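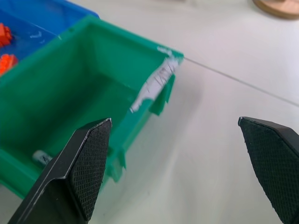 12/06/2022
By the sports desk at Villca

I have now watched 119 minutes of women's semi-pro soccer in sideways rain, and I'd do it again tomorrow if somebody gave me a dry pair of socks.

The match was Tromdale against Zollthorpe, which until January I could not have told you anything about. I came to this league the way a lot of people did, I think. The big code I grew up on had put its membership prices up again, my usual seat had been moved behind a pole, and a friend mentioned you could get into Tromdale's ground for less than the cost of a pie at the stadium. So along I went, and I've hardly missed a home game.

If you've never been, the ground holds 800 when everyone breathes in. There's one stand, with a tin roof that makes rain sound like a truck tipping gravel, and a grassy bank on the far side where the kids roll down during the boring bits. You can hear everything. You can hear the keeper swearing at her back four, and you can hear the ref pretending she hasn't. After years of watching from so high up that the players looked like coloured pins, I can't tell you how much I enjoy the swearing!

Anyway, the cup tie. Zollthorpe are a division up and they played like it for the first half hour, all neat little triangles and everybody wanting the ball. Tromdale defended with their faces. They went behind to a free kick that skidded off the wet grass, then equalised just before the break from a corner that I reckon four different players would like to claim (I had a perfect view and I still couldn't say whose knee it was).

The second half was a slog. No one could turn, no one could stay up, and the centre circle had become a sort of soup. We went to extra time, and I'd already started working out whether I could feel my feet enough to drive home when the Tromdale left back picked the ball up on halfway and just ran. She's a defender. She'd been out there the whole night. She got past one, the second slipped over, and from 30 metres out she hit it as if she was sick of the sight of it.

In off the bar, a minute from penalties. I hugged a man in a Zollthorpe scarf, who took it pretty well considering.

What bugs me is how few people will ever see it. The league's streaming deal with Atora ran out at the end of last season and hasn't been replaced, so there's no footage of that goal apart from a wobbly phone clip with somebody's umbrella across half of it. The crowd was 405, announced over a loudspeaker that makes every number sound like a threat. That's a decent turnout for a filthy night. It's also fewer people than I used to queue with for a beer.

I'm not going to pretend the standard is what you'd get on telly. Passes go astray, and there was a throw-in on the night that I'm still thinking about. But I've paid ten times the price to be bored stiff by millionaires, and I didn't look at my phone once in the second half — partly the match, partly my fingers.

Tromdale are away in the next round, a three-hour drive up the coast on a road I don't much like. I've booked the afternoon off and bought a better coat.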